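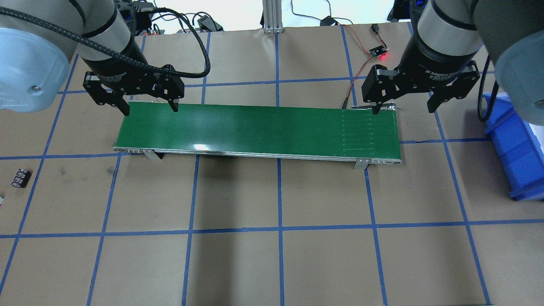 给工作台铺牛皮纸、贴蓝胶带格子,再摆上一台小输送带

家里或者小作坊里有一张大台子的人,大概都有过这种烦恼:台面刚买回来的时候干干净净,用上一阵子,这里一道划痕,那里一块胶印,擦也擦不掉,看着心里就不痛快。我自己折腾过桌布、切割垫、透明软胶垫,最后还是回到了最朴素的办法,铺一层棕色牛皮纸,再用蓝色的美纹纸胶带(就是刷墙时用来遮边的那种)把台面分成一个个大格子。纸脏了就换,胶带歪了就撕,心理负担特别小。

后来台子上又添了一台小型的皮带输送机,绿色皮带,铝合金边条,长长窄窄的一条,横着放在台子中间。分拣零碎东西、给小包裹排队贴标签,都用得上它。这篇就把从铺纸到摆机器的整个过程写下来,写得啰嗦了一点,大家挑自己需要的看就好。

需要准备的东西

牛皮纸一卷,尽量买宽的。窄的当然也能用,就是要拼缝,拼缝的地方以后特别容易翘。我用的是Cullum的厚款,薄的那种便宜不少,可是胶带一撕就跟着起毛,换过一回我就再也不省这个钱了。

蓝色美纹纸胶带2卷。颜色其实随您喜欢,不过蓝色在棕色纸上看得很清楚,眼睛不累。

一把长直尺,或者一根笔直的木条也行。

铅笔、美工刀、一块干布、一块拧得很干的湿布。

水平尺,短的就够。

小型输送机一台,连同它自己的支架和螺丝。说明书别扔,后面要看。

第一步:清空台面,擦干净

这一步人人都想跳过,我也想跳过。可是纸底下哪怕留着一粒小螺丝垫片,铺平之后都会顶出一个小包来,手掌蹭过去就是一个洞。先用干布把碎屑扫掉,再用湿布擦一遍,然后去泡杯茶,等台面干透。

顺手摸一摸四条边,有毛刺的地方用细砂纸轻轻带过。牛皮纸绕过台沿的时候,最怕的就是这种看不见的小毛刺。

第二步:让纸先躺平

纸从卷筒上下来总是带着一股卷劲儿,您越按它,它越要翘。我的做法是前一天晚上把纸裁好,每边比台面多留4厘米,反着卷一卷,再摊开在台子上,四角用厚书压着过夜。第二天早上它就乖多了。

要是急着用,也可以边铺边用直尺的侧面往外刮,像给手机贴膜那样,从中间向两边赶。赶的时候手劲轻一点,用力过猛会刮出一条亮亮的印子,虽然不影响使用,看着总有些可惜。

第三步:固定纸边

把多出来的部分折到台沿下面,用胶带在底下粘牢。顺序有一点讲究:先粘远处的长边,再到自己这一侧轻轻拉紧,粘好,最后处理左右两头。拉到纸面平整就停手,别绷得像鼓皮一样。天气一潮,纸会松一点;天气一干,它又会收回去,绷得太紧的纸在冬天容易从折角的地方裂开。

折角可以参考包礼物的折法,先把角往里收成一个小三角,再把两边盖上去。折得不好看也没关系,反正在台子底下。

第四步:规划格子

先别急着撕胶带,拿铅笔在纸上淡淡地点几个记号。格子要多大,取决于您平时往里面放什么。我一开始分得很细,密密麻麻的,结果东西放进去总是压线,等于白分。后来改成大长方格,反而好用得多。

我现在的布局是这样考虑的:中间一条竖线,从台子最远处一直贴到自己面前,把左右分开;左边一条竖线,右边一条竖线;再横着贴长线,其中一条放在靠近自己的半边,贯穿整个台面,另一条紧挨着输送机前沿的下方。这条挨着机器的横线很有用,它是一条参照线,机器万一被碰歪了,低头看一眼就知道歪了多少。

如果您的台子比较浅,横线少贴一条也完全可以。Radside那边的小工作间里,台子只有普通书桌那么深,就只在机器前面贴了一条横线,用起来一样顺手。

第五步:贴胶带

贴长线最容易贴弯。我的经验是不要一边走一边贴,先把胶带头按在起点,把整条拉出来,悬在纸面上方一点点,眼睛从一端看过去,看直了,再让它落下来。落下来之后先不要压实,退后两步瞧一瞧,不满意就提起来重新放。美纹纸胶带粘性温和,刚放上去的时候是可以反悔的。

满意了再用干布从中间往两头抹。交叉的地方会叠出一点厚度,用指甲沿着边压一压就服帖了。

站在台前往远处看,竖线会显得越远越往中间靠,这是看东西时近大远小的缘故,千万别为了“看着直”去挪它。我就挪过一回,挪完拿尺一量,远端差出一大截,只好全部撕掉重来。以尺子为准,眼睛的意见听一半就好。

第六步:摆放输送机

机器要横着放,和横向的胶带平行。左右两头最好都留出空地方,一头用来放待处理的东西,一头用来接传过来的东西。我的那台从台面左边三分之一的位置伸到右边三分之一的位置,两头都有余地放浅盒子。

搬的时候请握住铝边条底下的支架部分,两手托稳,整台提起来再放下。不要在纸上推着走,金属支架的脚一推,纸就皱了,严重的会撕开。如果机器偏重,就请人搭把手,或者先在脚底下垫一块光滑的硬纸板,滑到位以后再把纸板抽出来。

支架落稳之后,用铅笔沿着脚的边缘轻轻描一圈。以后换纸或者打扫的时候,机器挪开了也能原样放回去。

第七步:调平

把水平尺先顺着皮带方向放,再横过来放。顺着的方向稍微有一点点高低,问题不算大;横过来那个方向要认真一点,歪了的话,圆的东西会自己往一边滚。

调的时候先看台子本身平不平,台子不平,就去垫台脚。台子没问题再来动支架。支架上的螺丝每次只松一边,调好拧紧,再去松另一边,一起松开的话整条机身会塌下去,手指头夹在里面可不是闹着玩的。

第八步:检查皮带

皮带松紧和跑偏是新手问得最多的。具体的调法一定以您那台机器的说明书为准,不同的机器差别不小,我只说几条通用的。

动手调之前,先拔电源。光按停止键不够,请真的把插头拔下来。

两端滚筒附近通常能看到小螺丝,哪颗管张紧、哪颗只是固定端盖,先对着说明书认清楚再拧。每次只拧一点点,通电慢速跑一会儿看看效果,再断电,再拧一点点。这件事急不得,我第一次调了8遍才满意,中间还吃了一顿晚饭。

皮带表面如果比较亮,会反光,灯从上面照下来是白花花的一道。要是觉得晃眼,把台灯往旁边移一移,或者换一个角度坐,比换皮带省事多了。

皮带上若有横向的浅色细纹,先别慌,有的可能是接头的痕迹。用手摸一摸有没有翘边,没有翘边、跑起来也平稳,就照常用;有翘边的话要尽早联系卖家。

日常维护

牛皮纸用久了,会有擦痕、折痕,还有一块一块发暗的印子,尤其是手常常搁着的那一侧。我觉得这些都算正常,没有必要一看见印子就换。真正需要换的时候有这么几种:纸破了,露出台面;沾了油,摸上去黏手;胶带的边卷起来,总是勾住东西。

只是胶带卷边的话,单换那一条就够了。撕旧胶带时贴着纸面往回折,慢慢拉,尽量不要往上提。贴得太久的胶带会比较顽固,拿吹风机低档温风吹一小会儿,胶软了再撕,纸面能少受一些罪。

皮带用拧干的软布擦就可以,擦的时候同样要断电,擦完等它干透再开。不要用酒精或者别的溶剂去试,除非说明书里明确写了可以。

几个常见的小问题

纸中间鼓包怎么办?如果包不大,从最近的台沿揭开底下的胶带,重新赶一次就好。如果机器已经摆上去了,包又不碍事,我会选择装作没看见。

能不能用彩色胶带区分不同的格子?当然可以。Kerkbridge的读者来信说她用了好几种颜色,红的放退件,绿的放待发,效果很好。我自己嫌颜色多了眼花,就一直用蓝色,格子的名字用铅笔写在角上。

普通透明胶带行不行?不太推荐。透明胶带看不清线在哪儿,撕的时候又容易把纸面一起带走。

输送机下面要不要另外垫东西?我没有垫,支架直接落在牛皮纸上。如果您那台运转起来震动比较大,可以在脚底下加薄薄的防滑垫,不过加完记得重新调平。

纸可以铺两层吗?可以的,Salem牌子的薄纸我就铺过两层,上面那层脏了直接揭掉,底下还是新的。缺点是两层之间会打滑,需要在四边多粘几处,中间的格子线也得等换好上层以后重新贴一遍。

如果您家的台子形状比较特别,比如带圆角,或者中间有走线孔,走线孔那里先把纸铺过去,再用美工刀从孔的中心划一个“米”字,把小三角一片片折进孔里粘住,边缘会很干净。圆角的地方多剪几个小口再折,口子剪到离台沿还差一点点的位置就停,剪过了头会从上面露出来。

更新于2025年3月5日,补充了撕旧胶带的办法。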